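Walkers and Writers Wanted for Our Fall Devotional Project

Dear friends,

If you have ever come in from a morning walk with a verse going around in your head and a picture on your phone to go with it, we would love to hear from you. The Pendura devotional page is looking for new contributors, and we would be so happy to have fresh voices with us when the new series starts in September.

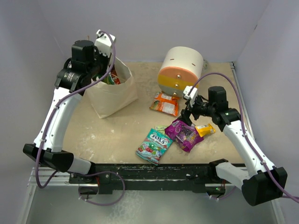
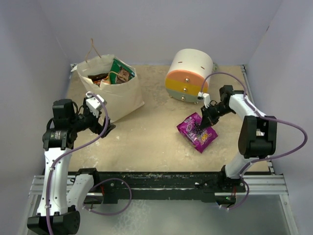
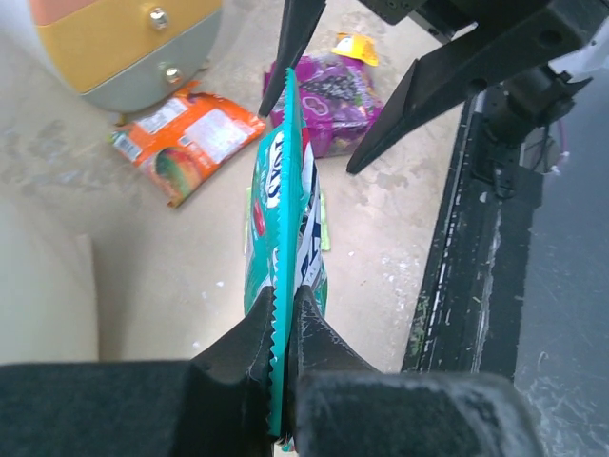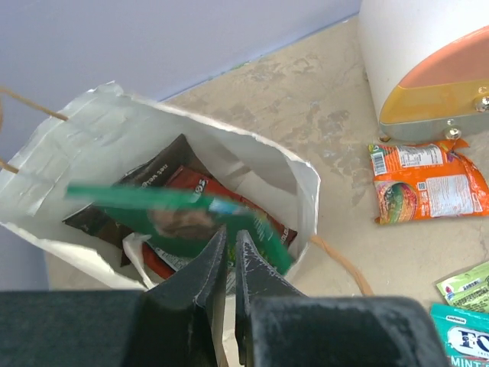
What we are asking for

Each contributor sends us one photograph and a short reflection, 300 words at the most, that begins with something you have seen with your own eyes and ends up somewhere in Scripture. The theme for this series is "Bread for the Road," and we mean to stay close to the story of Elijah under the broom tree, worn out and ready to quit, and the cake baked on the coals that was waiting for him when he woke up. "Arise and eat; because the journey is too great for thee." I have leaned on that line through two moves and one very long winter, and I suspect many of you have a story of your own to set beside it.

Your photograph can be of anything at all — a mailbox, a field, your grandmother's mixing bowl, the bus stop where you wait. Please don't worry about having a good camera. Some of the best-loved pieces on the page came from people who had never written a thing before and who nearly talked themselves out of sending it in!

Who can take part

Anyone 16 or older, from any church or from none just now. You don't need to live near us, although those who do are welcome at the writing table we hold at the Oltura reading room, where the coffee is on by seven in the morning and you can read your piece out loud to kind ears before you send it.

We have room for 30 contributors. There is no pay, I'm sorry to say, but everyone receives two printed copies of the finished booklet. Last year's went out to 3000 homes, along with the nursing home on Dorik Street, where the residents read one page together after breakfast.

How to send your piece

Put your reflection in the body of an email (attachments do give us trouble), add your photo, and tell us the verse you have in mind and which translation you used. A line or two about yourself would be lovely too. Please only send pictures you took yourself, and if a person can be recognized in one, ask them first.

We read everything, slowly and with prayer, and you will have an answer from us either way. If we suggest a change or two, you'll see it before anything is printed.

Write to Shahla Heydari, Pendura Devotionals, care of the Ramasamy Chapel office, or use the contact form on this page. Questions are welcome, even small ones.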